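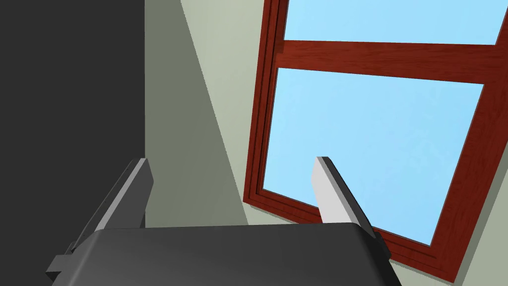
July, bench notes, starter and rye trials

Started at 6:40 this morning because the kitchen gets too warm for this by lunch. Coffee first, then flour everywhere, as usual.

Where we left off: the Duvari rye was coming out gummy in the middle, and I couldn't decide if I was underbaking it or if the starter was too sour and chewing everything up before it hit the oven. Last batch I changed the water and the bake time together, which was dumb, so I learned nothing. Today I'm only touching one thing. Same flour, same pans, same oven rack, and just the starter gets fed differently.

Two starters going. The old one is the Kneževič, which I keep stiff, almost like modeling clay. The other is the Urkov, fed wet and loose, and it smells like green apples when it's happy and like nail polish remover when it isn't. This morning it was somewhere in between. I gave it a feed last night before bed and it had a big domed top at 6:40, so I used it right then and didn't wait for it to fall.

Mix

500 g whole rye for each loaf, 2 loaves, one per starter. Salt went in at the start this time. I know some of you like to hold it back, and I still want to try that side by side, but not today!

The Kneževič dough was a pain to mix. The stiff starter doesn't want to break up in the water, so I ended up squishing it through my fingers for ages and there were still little lumps. Next time tear it up and let it soak while the kettle is on. The Urkov just poured in and disappeared, lovely.

Both doughs looked the same once they were together: gray-brown paste, no stretch at all, sticks to everything you own. Wet hands and a wet scraper. I forgot the wet part on the second one and spent longer cleaning the scraper than shaping the loaf.

Rise

Set both on the shelf over the fridge with a towel over the top. Checked them way too often. The Urkov loaf was showing pinholes on the surface well before the other one, and I floured the tops so the cracks would be easier to read. (Cheap trick, works great, please do it so our notes match.)

I baked each loaf when it was ready and not by the clock, so the Urkov went in 58 minutes ahead of the Kneževič. I wrote that down on the bag of flour and nearly threw the bag out.

Bake

Hot start, then turned it down once the crust had set. The dial on this oven is a liar, so go by the little hanging thermometer and ignore what the knob says. I still think the back left corner runs hotter. Both loaves had a darker shoulder on that side, and I had turned the pans halfway through.

Thumped the bottoms when they came out. The Urkov sounded hollow. The Kneževič sounded like a book being set down on a couch. Gave it a bit longer out of the pan, which helped the crust and I suspect did nothing for the inside.

Notes on the Korano flour

Side project, writing it here so I don't lose it. I opened the bag of Korano just to feel it, and it's a lot coarser than what we've been using. Made a tiny test ball with a spoon of it and some water and it took forever to drink the water up. If we switch, I think the dough needs a rest before we judge how wet it is, otherwise we'll all add too much flour and end up with bricks. I paid 3,000 for the sack with delivery, which stings a bit, so let's please use it before the moths find it.

Cutting

Not yet! Both loaves are wrapped in a cloth and I'm leaving them alone until tomorrow. I cut the last one warm and the knife came out looking like I'd sliced a pudding, and then I blamed the recipe for a week. Rye wants a night.

To do

Cut both loaves in the morning, from the same end, and smell before tasting.
Write down crumb in the middle separately from crumb near the crust. We keep lumping those together.
Feed the Urkov tonight. Feed the Kneževič too, but softer than I've been keeping it, just a small piece split off on the side in case it hates that.
Get a second scraper.
Find the good bread knife. It was in the drawer with the tea towels last time I saw it.
If anybody borrows the hanging thermometer, put it back on the middle rack.

Later, 9 p.m.: the whole kitchen smells like toasted malt and I want to cut one so badly. Fed both starters. The soft piece of Kneževič already has a couple of bubbles on the side of the jar.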